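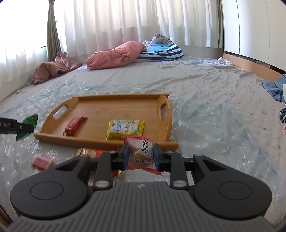 A wooden serving tray with packaged snacks, set on a pale cloth.

The Case for the Snack Tray

Guest lodgings have spent heavily on mattresses and lighting in recent years, and very little thought on food. A traveler who arrives at 11 p.m. does not want a menu. A small wrapped snack on a plain tray answers the need at little cost, and the Jondley Guesthouse Association should make it a standard item in every member room.

The usual objection is expense. At Herkeck House, which has offered trays since May, the full set for the building came to $285, and the packets are bought in boxes of 1,000. Few improvements to a room can be had for that sum.

A second objection concerns waste and crumbs. Individually wrapped portions meet most of it. A packet left unopened can stay for the next guest, provided its date is checked, and a tray with a low rail keeps the packets together when it is carried in or moved off the bed. Handles cut into the ends are preferable to attached ones, which work loose.

Members should resist the urge to fill the tray. Three or four packets are enough for a two-night stay. Labels in the language of the maker are welcome, but a printed card listing ingredients should be supplied at the front desk for guests with allergies.

The Association will take up room standards again at its Baluyot meeting. The tray belongs on that agenda.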